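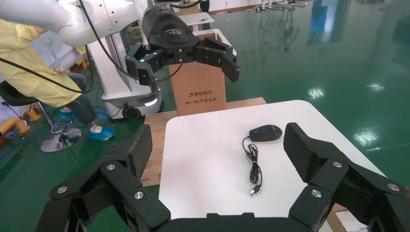

Mouse on the packing table, both grippers open.

2023-02-25
By Hollis Achterberg

Section 5. Setting up the accessory packing station

This section is for the person who runs the station during a shift. Before the arms came to Virnedholm, one packer filled the box by hand. The packer now sets out the parts, watches the cycle and checks the finished box. Read the section through once before your first shift at the table.

5.1 Before you start

1. Put on a gown and shoe covers.
2. Wipe the tabletop and let it dry.
3. Set the stool to one side of the table, where you can see both grippers and reach the stop control.
4. Check that the arm cables hang free and will not catch on the stool or on your gown.

CAUTION: Keep your hands off the tabletop whenever the arms are enabled, even if they are standing still.

5.2 Placing the parts

1. Place one mouse on the table with its cord in loose coils. Remove the twist tie.
2. Open both grippers and look at the finger pads. Wipe off any dust or tape residue.
3. Start the cycle at low speed. Go to normal speed only after one clean box. 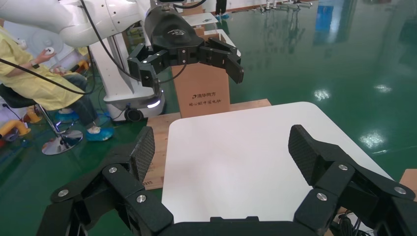

Lucinda Montoya asked for a line here about breaks, and she is right that it was missing: watching a slow machine tires people in a different way than packing did, and she wants operators to trade places before they stop paying attention. Agree on the order with your shift lead before the first box.

NOTE: A stop made by the operator is never counted against that operator. Enter it in the log as a normal stop and give the reason in a few words.

5.3 Checking the box

1. Wait until both arms are back at rest.
2. Confirm that the manual lies flat and face up.
3. Confirm that the lid closes without force.
4. Sign the log sheet. Each sheet has room for 251 boxes.

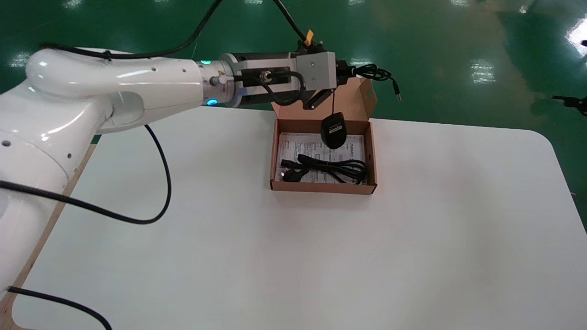
Most stops at this station come from cords. A packer tucks a cord in without thinking, but the arm has to be given a clear path for it. When the mouse hangs by its cord over the open box, the plug end can trail off to one side, and it may land outside the box. If you see this coming, press stop — do not reach in to guide the cord. Disable the arms, lay the mouse in by hand, and restart from 5.2. Report repeat stops to Trinity Dunleavy.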